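late, kitchen table again

Cleared the table at last. All the pink stuff out of its box and onto the green, one bit at a time, to see what I've really got.
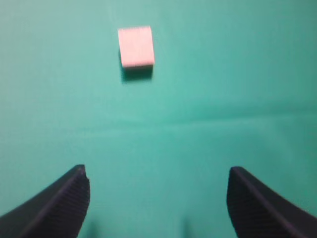
You're going to run out of the pink, was the first comment under last night's entry, no name on it, and then a second line saying they'd done the same thing with a peach one and had to finish in white and hated it ever after. Well. Thanks for that. Probably right though. I'd been putting off counting for exactly that reason.

So I counted. The whole pattern wants 1331 blocks if you do it solid, eleven by eleven by eleven, which I am NOT doing, I want it hollow with a floor. Sat with the calculator and got one number, then sat with it again and got another. Left it. Will do it in the morning with coffee.

What I know for sure. Pink is from the Ranuvis box, the old one, the one that came with the lid already split. Two bags in there when I started. One is finished. The other is down past the fold. The shop says Husow makes a pink that's "very close" and I have been burned by very close. Wrote to them anyway. Asked for a single block in the mail so I can hold it next to mine in daylight. No answer yet.

Moved everything off the desk for this because the desk is hopeless, shiny, every time I set a block down it skates. The green is better, they stay put. There's a line across the middle of it that won't go away no matter what I do. Tried it under the big dictionaries overnight. Tried the iron on low with a dish towel on top, didn't dare go hotter. Still there. Doesn't matter for sorting but it matters for building, you start a wall over a ridge and four rows up it leans and you don't know why. I'll build on the top half only. Or flip the thing. Haven't tried flipping it, why haven't I tried flipping it.

Sorting rules, writing them down so I don't change my mind halfway like with the gray:
good corners go in the soup bowl
anything chipped goes in the floor, face down
anything yellowed goes in the margarine tub and I decide later
no deciding after ten pm

Broke the last one already. It's twenty to eleven and I've been holding the same two blocks up to the lamp trying to see if one is yellower. Under the lamp everything's yellower. Put both in the tub. Took one out again.

The pink changes so much with the light, that's the thing I didn't think about when I picked it. In the afternoon it's nearly white on top and properly pink down the sides, lovely, like the inside of a shell. By now it's just beige. If the finished thing ends up on the hall shelf it'll be beige forever, there's no window. Bedroom then. But the bedroom shelf is too shallow, I measured, I'd have to lose a row off the back. Hm. Could lose a row. Would solve the running out problem too. Don't want to solve it that way.

Knees hurt from getting up and down after the ones that rolled under the stove. Well they don't roll, they sort of tumble. Got one back with a ruler, plus a raisin, plus the cap from the glue I threw out in October becuase I thought the cap was gone for good. Typical.

Glue, while I'm on it. Using the Brultora for the floor, it's slow but it doesn't string. Tiny dot in the middle and lean on it. Not going near the walls with glue until the count's right, the gray taught me that, I was picking at that corner with a butter knife for a week.

Answered the comment btw. Said yes you may be right, said how close was the white to the peach, was it really that bad. They came back quick, one line, said it looks like a tooth. Laughed out loud alone in the kitchen.

Tomorrow. Count properly, on paper. Flip the green. Ring the place on Bermúdez Street before noon, they had odd bags in a basket by the till once, no labels, could be pink in there. Buy dish soap. Do not start the wall.

Leaving it all out overnight, bowl and tub and everything, can't face boxing it up agian. Breakfast on the couch then. Fine. Bed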